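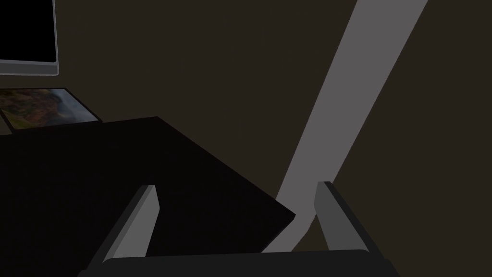 Rendu de la pièce : mur brun-gris, moniteur éteint en haut à gauche, paysage encadré dessous.

16 mars

Bon, je reprends le cahier après trois semaines de silence, et je m'en veux parce que la moitié de ce qu'on a fait en février n'existe plus que dans ma tête (et un peu dans celle de Rutilio, ce qui n'est pas plus rassurant).

Le gros sujet du jour : le retour de scène du groupe. Pour ceux qui lisent ça sans avoir suivi, on prépare les deux sets du festival de Mendoza, un en fin d'après-midi et un de nuit, et le morceau qui nous pose problème c'est toujours « Leltance ». La boucle de départ est jouée au clavier, rejouée par le sampler, puis renvoyée dans le délai, et au bout de quatre mesures tout se décale par rapport à la batterie. Pas beaucoup ! Juste assez pour que Natalia lève la tête et me regarde avec l'air de dire « c'est toi ».

J'ai donc passé la matinée à chercher d'où vient le retard. D'abord j'ai soupçonné le boîtier d'horloge, celui qu'on appelle le Groltik (construit ici l'hiver dernier, boîtier alu, la façade est encore gravée de travers). Débranché, remplacé par l'horloge interne du sampler : même décalage. Rebranché. Ensuite le câble MIDI long, celui de cinq mètres, que tout le monde accuse de tout depuis toujours. Changé pour un court, pareil. Pauvre câble, je lui ai remis son scotch jaune.

C'est en regardant les réglages du délai que j'ai compris. Il était en temps libre, réglé à la main à une valeur qui tombait presque juste, et chaque répétition s'ajoutait à la précédente. Je l'ai passé en synchro sur l'horloge, croche pointée, et la boucle tient. Je l'ai laissée tourner pendant que je mangeais et elle tombait encore pile sur le clic à mon retour. Voilà, une matinée pour un bouton.

À noter quand même : en synchro, le délai fait un petit hoquet quand on change de tempo entre « Leltance » et le morceau suivant. Il faut couper l'envoi avant le changement, attendre que la queue meure, changer, rouvrir. Rutilio propose de mettre ça sur une pédale. Je suis pour, mais il faut une pédale libre, et pour l'instant il n'y en a pas.

Après-midi, préampli de voix. Natalia trouvait que sa voix « piquait » sur les notes tenues, surtout au dernier concert où les retours étaient très proches. J'ai mis une coupe assez étroite vers 3000 Hz, de l'ordre de 4 dB, et elle a chanté le refrain avec et sans, sans savoir lequel était lequel. Elle a choisi la version avec coupe à chaque fois. Par contre dans le casque de Rutilio ça rendait la voix un peu lointaine, donc la coupe reste sur les retours et on n'y touche pas dans la façade. De toute façon en plein air ce sera encore autre chose, on verra aux balances.

Petite parenthèse sur le bruit de fond : il y a toujours ce ronflement quand le clavier et l'ampli basse sont sur la même multiprise. Avec une boîte de direct et la masse levée ça disparaît presque entièrement. Il nous reste deux boîtes qui marchent, la troisième (la Cendley, celle avec l'autocollant) coupe dès qu'on bouge la prise. J'ai ouvert, le jack d'entrée est dessoudé d'un côté et la piste est soulevée. Réparable avec un bout de fil, mais je n'avais plus de tresse à dessouder et je déteste faire ça salement. Elle est sur l'étagère du haut avec une étiquette, merci de ne pas la remettre dans la caisse de scène !!

Ordre des morceaux : on a encore changé. Natalia veut ouvrir le set de nuit avec l'intro longue, sans batterie, et laisser le public arriver dedans. Moi j'avais peur que ça retombe, mais en le jouant en entier tout à l'heure j'ai changé d'avis — l'entrée de la caisse claire fait un effet terrible quand on l'a attendue aussi longtemps. Rutilio s'est planté d'une mesure en entrant, on a ri, on a refait, il s'est replanté. Il lui faut un repère dans le casque, je lui mets une voix qui compte.

À faire :
— racheter de la tresse et réparer la boîte Cendley
— trouver une pédale pour couper l'envoi du délai
— enregistrer le décompte pour l'intro longue (pas avec ma voix, pitié)
— sauvegarder les réglages du sampler sur deux cartes, et noter lesquelles
— demander au festival la longueur du multipaire entre la scène et la régie

Le délai est resté en synchro, ne touchez pas au petit interrupteur à l'arrière. Je repasse demain après le déjeuner pour la pédale, et si quelqu'un a pris mon fer à souder fin, je voudrais bien le retrouver à sa place d'ici là.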